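October
Handout 4, Storage and Supply, evening section
Prepared by the course instructor, Trirosmont Extension

Stock rotation in small kitchens

Rotation means the oldest stock gets used first. Most kitchens know the rule and still lose food, usually at the back of a deep shelf. Tonight we cover dating, shelf layout and the weekly check.

Dating. Write the delivery date on every case before it leaves the receiving area. Use a marker, on the short side that faces out. A use-by date does not replace it - you need both.

Layout. New stock goes behind old stock. On floor racks, keep the bottom shelf at least six inches up. If a shelf is too deep to see the back, put the goods in open bins and pull the whole bin out to load it.
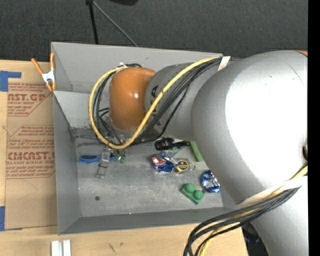 Fig. 2. Open gray bin on a wooden tabletop.

The weekly check. The Ranier worksheet lists 72 dry goods lines. Last term's practice store carried 408 cases, and 20 of them were past date when the class checked. Work out the loss rate before next session and bring it with you.

Reading: Konham, chapter on receiving, and the first half of the Appiah packet. Skip the part on walk-in coolers for now - we get to it in Handout 6.

Worksheets are due at 6 p.m., at the start of class. Please staple them.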